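How to touch up scuffs on a painted wall

Wash the marks first with warm water and a drop of washing-up liquid, then leave the wall overnight. Fill any dents and sand them flush once the filler is hard.

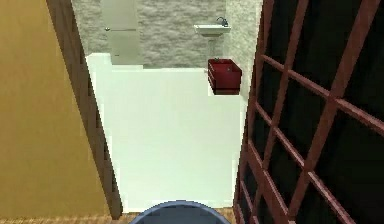

Mustard wall beside a dark brown door frame.

Stir the leftover paint well – the colour sinks to the bottom of the tin. Tape along the woodwork, then dab on 2 thin coats with a small roller, feathering the edges. Wait 6 hours between coats. Pull the tape off while the last coat is still tacky.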